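Hukalau Guest House, Unit 14
Medicine and first-aid storage check, December 2020

Box has a lid that opens fully: Yes. It stays up on its own, unlike the one at Piras.

Latch fitted: Yes. Small. It would slow down a toddler – a teenager, less so.

Contents suitable: Partly. Toiletries and medicines still share quarters, despite my note in October. Shampoo is not an emergency.

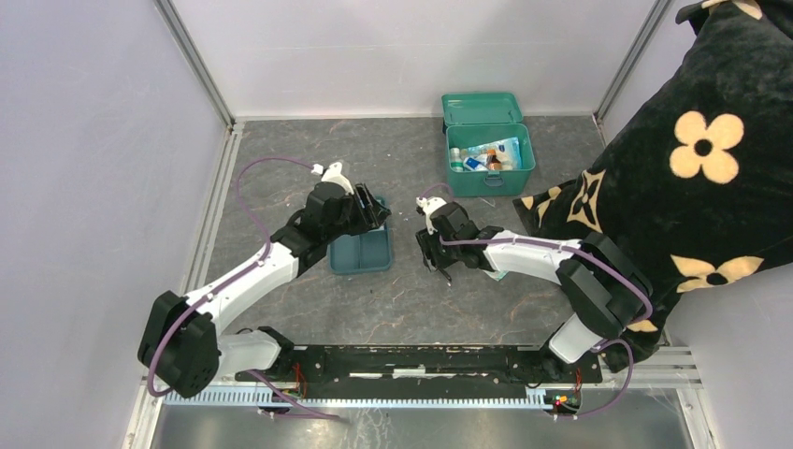 Expiry dates: 2 items failed and went back to the Plelach pharmacy counter. One was older than the carpet.

Bottles capped: Pass. Please keep caps with their own bottles. I should not have to write this.

Tray for sorting: Pass. It is for sorting, and key storage remains the job of the key hook.

Stored out of reach of children: Fail. A high shelf exists in the hall and is currently home to 600 napkins.

Contents list taped inside lid: Fail. Form 3902, one page, large print.

Recheck due when the Astach unit is done.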